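Lastville handling trial: equipment budget, progress to 2/27/22
Prepared for Raphaël Riviere

Spending so far stands at 3,938 against the equipment line. Most of that went on the Grudent gripper and its mounting parts. The rest was cabling, brackets and a second set of fingertip pads, which I would not have bought had the first quote listed them as included.

You asked whether we should commit to the Jultard service plan before August. My answer is no, or at least not yet. It costs 799 a year and covers the arm but leaves out the gripper, and the gripper is where I expect the wear. Their salesman says the joints are good for years. He may be right — I would like to see that in writing.

The plate and food tasks are under way on the green table. I don't think they tell us much about what a kitchen would need, and I would be wary of quoting them in the next bid.

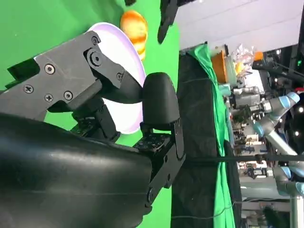 Noguchi have offered a rival gripper on loan for 2 months. I have accepted, on condition that we pay carriage only, which should come to around 100. If it does no better than ours we send it back and have lost little.

Still open: the price of spare linkages, and who pays if a loan item is damaged. Grudent have been asked twice about the first. I am holding the remaining money until both are settled, and I'd ask that no further orders be signed off in the meantime.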